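電話で注文を受けるということ 話すときの覚え書き
2005年9月16日 ガレットデン商店会 秋の勉強会

はじめに

マイクの高さを直してもらう。前回は屈んで話して、翌日まで腰にきた。

皆さんこんばんは、フェムステッド種苗店のエリス・ヒューズです。店を閉めてから来てくださった方も多いと思います。お腹もすいておいででしょうから、後ろのお茶と焼き菓子は遠慮なく、話の途中でもどうぞ取りに立ってください。椅子の音くらいでは私の話は止まりませんので。

自分の店のことを少し。花の種と球根、それから豆の種を売っています。店売りもありますが、半分以上は電話でいただく注文です。去年の十月、球根の時期のひと月に受けた電話注文が528件。回線は2本、受けるのは私とマリテス・ダグダグさんの二人で、お昼は交代で食べます。528という数字は自慢に聞こえるかもしれませんが、このうち16件を間違えて送りました。今夜は主にその16件の話をさせてください。

(ここで笑いが起きたら少し待つ。起きなくても待つ。)

間違いの中身

帳面を見返してみたら、品物の取り違えが一番多かったのです。といっても、棚から違う袋を取ったというのはごくわずかで、ほとんどは電話口で聞いたときにもう違っていました。たとえば「白い水仙」とおっしゃるお客様。うちには白い水仙が何種類もあります。私はてっきり去年と同じものだと思い込んで、去年の控えのとおりに書いてしまった。お客様のほうは、春にお隣の庭で見た、小さくて房になって咲くほうが欲しかった。どちらも「白い水仙」で間違いはないわけで、言葉は合っていたのに品物が違ったのですね。

次が住所です。バルヨットの通りには、同じ名字のお宅が続いているところがあります。番地まで聞いて安心して、お名前の下のほうを聞かなかった。届いた先のお宅がとても親切で、自分で持って行ってくださったのですが、その晩お詫びの電話をかけたときの恥ずかしさといったら、いまだに思い出すと耳が熱くなります。

それから量です。豆の種は400グラムの袋で売っているのですが、「ひとつ」と言われて、一袋なのか一箱なのか。これは本当によくあります。箱で届いてしまったバーネオの農家の方は、笑って全部蒔いてくださいました。その年の豆のお裾分けを、うちは夏じゅう食べました。

(豆の話は長くしない。去年ブルネンさん宅でやって、と書きかけたが省く。とにかく先へ進む。)

復唱のしかた

復唱しましょうというのは、どなたでもご存じですよね。私もしていました。していたのに間違えたので、これはやり方の問題だろうとマリテスさんと話し合いました。

私の復唱は、お客様の言葉をそのままお返しするものでした。「白い水仙を十個ですね」「ええ、十個」。これですと、お客様は自分の言ったことが戻ってきただけなので、当然「ええ」とおっしゃいます。今は、紙に書いた品名のほうを読みます。「房咲きで、背の低い、白い水仙を十球、でよろしいですか」。そうすると、違うときには「あら、背の高いほうよ」と言ってくださるんです。こちらの思い込みが声になって出るので、直していただく隙間ができるのですね。

(実演。客役はロヘリオ・バニェスさんにお願いしてある。一回目は悪い例、二回目は良い例。台詞は渡したが、たぶんそのとおりには言わない。それで構わない。)

数は最後にまとめて読みます。途中で一度ずつ確かめてもいいのですが、お客様は話しながら気が変わるものです。カタログをめくっている音が受話器の向こうから聞こえるでしょう。あの音がしているうちは、まだ決まっていません。音が止んでから、初めから読み上げます。慣れないうちは気まずいくらいゆっくりでちょうどいいです。

沈黙のこと

電話で黙られると、つい何か言いたくなります。私は特に、ご覧のとおりおしゃべりなので、お客様が考えていらっしゃるあいだに「チューリップも今年はいいですよ」などとやってしまう。するとお客様は、考えていたことを忘れてしまわれるのです。

ドメニカ・フープマンさんに一度叱られました。長年のお得意様で、毎年同じ時期に庭の図面を広げながらかけてこられる方です。「あなたの声はとても好きだけれど、いま私は花壇の端まで歩いているところだから、少し待ってちょうだい」とおっしゃいました。頭の中で歩いていらしたのですね。それからは、沈黙があったら鉛筆を置くことにしました。置くと不思議と口も閉じます。

(ここで実際に鉛筆を置いて、しばらく黙る。長く感じても、会場の時計の針がひと回り近く動くくらい我慢。)

道具と机まわり

たいしたものは使っていません。電話は昔ながらの、線のついた据え置きのものです。子機も買いましたが、歩きながら受けると必ず書き損じるので、注文は机で受けると決めました。利き手と反対側に電話を置き、利き手側に注文票。受話器を持つ手と書く手が交差しないように、というだけのことですが、左利きのマリテスさんと私では逆になるので、机を分けてからずいぶん楽になりました。

注文票は一枚に一件です。以前は大学ノートに続けて書いていました。紙がもったいないと思っていたのですが、前のお客様の球根が次のお客様のところへ紛れ込むことがあり、あきらめて切り離せる票にしました。票の上に、受けた時刻と、受けた人の頭文字。下の余白は広めに取って、お客様が話の合間におっしゃったことを書いておきます。「日当たりは午後だけ」とか「犬が掘る」とか。犬が掘るお宅には、植え付けの深さを書いた紙を一枚多く入れます。

それと、電話のそばには水を置きます。お茶だとすする音が入るとお客様に言われたことがあり、それ以来うちは水です。のど飴は受話器に当たってからころと鳴るのでおすすめしません。

お断りの電話

品切れのお知らせは、どうしても後回しにしたくなりますね。私も午後に延ばし、翌朝に延ばし、ということをしておりました。ロウィーナ・サルドさんの靴の修理店では、遅れが分かったその日のうちに電話を入れるそうで、それを聞いてうちも真似をしました。代わりの品をひとつだけ用意してからかけます。いくつも挙げると、お客様はどれもお断りしにくくなるようです。要らないと言われたら、それで結構ですと申し上げて切る。そのあと十月の末ごろに、その方から全然別の注文をいただいたりするものですから、急がなくていいのだと思います。

(時間を見る。押していたらお断りの節の後半は飛ばし、留守番電話へ。)

留守番電話
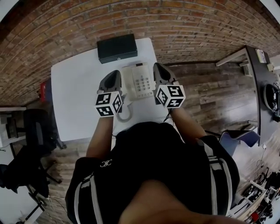
留守番電話の応答には、何を入れておけばよいのでしょうか。

店の名前、営業時間、折り返しの電話をいつかけるか、この三点を入れておけば足ります。

うちの応答は以前、季節のごあいさつから始まっていました。私が吹き込んだもので、春の花の話をして、今年の新しいカタログの話をして、それからようやく「ピーという音のあとに」となる。ロヘリオさんに「音が鳴るころには用件を忘れた」と言われまして、録り直しました。今のは、店の名前を言って、朝九時から夕方五時まで開いていること、お名前と電話番号を残していただければ翌営業日の午前中にかけ直すこと、それだけです。

翌日の午前中と言ったからには、午前中にかけます。お留守なら、こちらも伝言を残して、次にいつかけるかを言っておきます。注文の中身は伝言では確定させません。もう一度お声を聞いて、品名を読み上げて、それで初めて票に印を付けます。手間に思えるでしょうが、送り直しの荷造りに比べたらかわいいものです。球根は重いので。

番号が聞き取れない伝言もあります。早口の方、車の音がする方、途中で切れてしまう方。うちでは二人が別々に聞いて、別々に書いて、見比べます。それでも合わないときは、声の感じからどなたかを思い出そうとするのですが、これはあまり当たりません。一度、思い切って見当をつけたお宅にかけたら、まったくの人違いで、でもパンジーの種を買ってくださいました。

今年の十月に向けて

この秋は、受けた電話のうち、復唱で直していただいた件数を票の隅に書いておくつもりです。間違えて送った数だけですと、どうも気が滅入りますし、電話口で直せた分も見てみたいと思いまして。よろしければ、皆さんのお店でもひと月だけ一緒にやってみませんか。業種はばらばらのほうが面白いです。お花屋さんとクリーニング屋さんでは、きっと聞き違いの種類が違うでしょうから。

票の見本を入口の机に置いてあります。余白の幅はお好みで変えてください。うちのは少し広すぎるかもしれません、私がたくさん書くもので。

(質問を受ける。焼き菓子の皿はマリテスさんの家のものなので、帰りに忘れずに持って出る。)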